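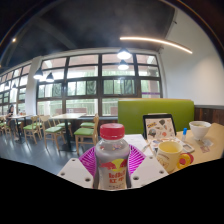 Red-capped bottle on the table, February 2024

Graslow: a list of heavy metal album reviews

Hello and welcome! Graslow gathers 1,740 short reviews of metal records, mostly thrash and doom, typed up from old fanzines (a slow job, but a lovely one). Each row has band, title, year, score and the review itself, spelling mistakes and all. Scores run from 0 to 10, and 611 rows have none.

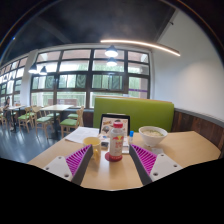 Aidan Mac Carthaigh wrote to say that the demo tapes ought to sit in a file of their own, and they will from the May release onwards.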